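Break room

A break room, also called a staff room or lunchroom, is a space in a workplace set aside for employees to eat, rest and talk during the working day. It is separate from the work area and is normally open to all staff on a shift. Most break rooms have seating, a sink, a refrigerator and a length of counter.

Size and use

Size depends on how many people take a break at once, not on the total staff. The Pineo plant in Gavville employs 888 people but staggers its meal periods, and its main room seats 40. Use peaks near noon - a second, smaller peak comes in the middle of the afternoon. Smaller offices often combine the break room with a meeting area, which tends to shorten the time people spend in it.
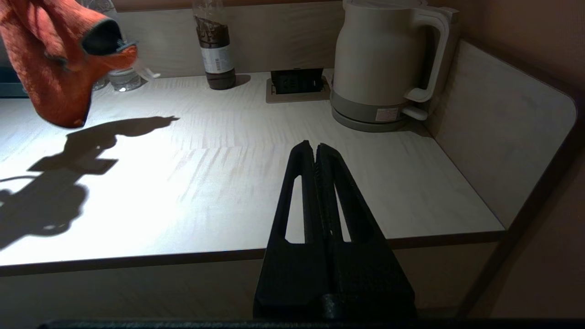 Shared upkeep is the most common source of friction between coworkers who use the same room. Complaints usually concern dirty dishes, spoiled food and unlabeled containers. Some workplaces post a cleaning rota, while others pay for daily service. Surfaces are chosen with wiping in mind, and pale counters with a light wood grain are found alongside plain white ones. Cloth items such as an orange-red terry towel with a dark gray border need regular laundering, and many employers supply paper towels as well.

Social role

Break rooms bring together employees from departments that have little contact in their regular duties. Friendships at work often begin there. At Damasceno, a freight office with some 600 employees, two small rooms were merged into one in April so that day and evening staff could meet at shift change. Noise rose after the merger, and a quiet corner was added later.

See also: Coffee break, Meal period, Open-plan office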